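Wednesday, March 25, 2026

Up at six, porridge, washing on the line before it had made its mind up about the weather. It rained at ten. I brought the sheets back in and hung them over the doors, so I spent the rest of the day ducking.

The main job was the table. We have had it since January and I have been treating it like something on loan, with a cloth over it and newspaper over the cloth. Faith said last week that there was no sense buying a pale table and then never looking at it. So this morning the cloth came off and went in the wash, the papers went in the recycling, and I set about deciding what lives on it and what doesn't.

What had been living on it: the post, a jar of pens, seed packets, two library books (one overdue), the Savton catalogue, the bicycle pump, a bag of clothes pegs and the good scissors I had been blaming Faith for losing. I apologised by text. She sent back a thumb.

The post took longest. Most of it was envelopes with nothing in them. There was a water bill, paid, and a letter from the Stonau housing office about the bins, which I read twice and still don't know whether we are moving to Tuesdays. I put that one on the fridge. The seeds went in the shed. The pump went in the hall cupboard, where it fell out again when I opened the door for the hoover, so it is now on the floor of the hall cupboard.

Then I wiped the table down, first with a damp cloth and a drop of washing-up liquid, then with plain water, then dry. I went with the grain as the man at the shop told us to. There was a sticky patch at the window end from the marmalade and I had to go over it a few times with warm water. I didn't use the spray. My mother used the spray on everything and her sideboard went cloudy.

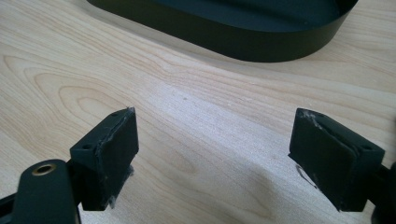
I have decided on one thing only for the table, the dark green oval tray, and it stays towards the back. Keys and glasses can go in it overnight. Anything bigger than that has to find somewhere else. I tried the fruit bowl as well but it took up too much room and we never eat the fruit on the table anyway, we eat it standing up at the sink.

I like the grain more than I expected to. In the shop I was mostly looking at the legs and the price. On one side it goes in arches, one inside another, and then it straightens out and runs off in fine lines. With the cloth on we hadn't seen it for weeks.

Lunch was soup and the end of the Rashti loaf, toasted as it had gone hard. Ate it at the table with a mat under the bowl. Afterwards I measured up for a bench to go along the wall side. The wall is 1,042 millimetres from the door frame to the radiator, and the bench in the catalogue is too long for that, so it will have to be the short one or two stools. Faith wants stools. I want the bench. We left it there.

Walked to the post office at three when the rain eased. Queue to the door. Bought stamps and a card for Peltuvau, where they have the new baby, and forgot to buy milk. Went back out for milk.

Faith got in just after six and put her bag on the table, looked at me, and took it off again. Sausages and cabbage for tea. Sheets nearly dry by nine, apart from the hems. I still have to ring about the library book, and find the lid for the pen jar if it ever had one.

Comments (3)

Jo: We had stools for years and ended up with a bench. Your back will tell you.

Faith Magesa: I did not lose the scissors and I would like that at the top of the page please.

Pat in the valley: What do you do about rings from mugs? Ours is a similar colour and shows everything.

Last updated: March 2026

Contact | Copyright, all entries the author's own | Back to top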